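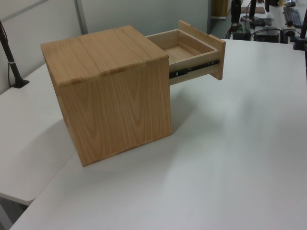
A cube-shaped cabinet in the new program, with its single drawer partly open on a black ball-bearing slide.

Print this article | E-mail this article

Plasier adds single-drawer cube to Taltside storage line

March 2020

Furniture maker Plasier has added a cube-shaped cabinet with one drawer to its Taltside storage line. The unit is meant for use beside a desk or bed, or on top of a worktable. It is sold assembled and replaces the open cube that was dropped from the line in October.

The cabinet has a flat square top and no base or feet, so the side panels run straight down to the surface it stands on. The outer faces carry an oak-look finish in pale tan and honey tones. Plasier lays the grain front to back on the top and vertically on the sides. Pattern is not matched between units, and buyers ordering more than one should expect wavy figure on some panels and cathedral figure on others. An edge band, slightly lighter than the panels, finishes the top where it meets the side.

The drawer is a shallow box with light wood walls and a flat bottom. The inside is left unfinished. The front is a separate, thicker panel that stands taller than the drawer sides and slightly overhangs them. It has no visible handle. Plasier says the front can be drilled for a knob or pull by the customer, and that doing so does not affect the warranty if the hole is kept inside the area marked on the instruction sheet.

Earlier Taltside drawers ran on wooden strips. The new one uses telescoping metal slides with ball bearings, supplied by Rundberg and finished in black. The slide is fixed low on the drawer side, which leaves a strip of the wood showing under the rail. Rundberg rates the pair for loads up to 116 pounds in its general catalog. Plasier gives a lower working limit in the cabinet's own instructions and asks that heavy items be placed toward the back of the drawer.

The company says the change was made after complaints that the older drawers stuck in humid rooms. Wooden strips will stay in use on the two-door Taltside cabinet until present stock of parts is used up. The strips and the metal slides are not interchangeable, and no conversion kit is planned.

Two units may be stacked. Stacked units must be joined through the top panel of the lower cabinet with the screws provided, and the upper unit must be fixed to the wall. The wall bracket is packed with each cabinet. Plasier advises against opening both drawers of a joined pair at the same time before the bracket is in place.

Replacement slides can be ordered in pairs under part number 258. The drawer box and the front are also listed as spare parts and are sold separately. The edge band is not; damaged banding is handled under the standard claims procedure, and a photo of the affected edge is required.

For care, the maker recommends a damp cloth on the outer panels and a dry one inside the drawer, where the bare wood will take up water. The slides are greased at the factory. Dust should be wiped from the rails with the drawer fully extended, and spray oil should not be used on them.

The retail chain Calvo will carry the cabinet in its stores from next month. The first delivery is limited to 100 units, all in the oak look. A white version has been shown to dealers, but Plasier has not set a date for it. Orders placed through other dealers will be filled after the Calvo delivery is complete.

Print this article | E-mail this article

Search
Enter keyword
All sections
Go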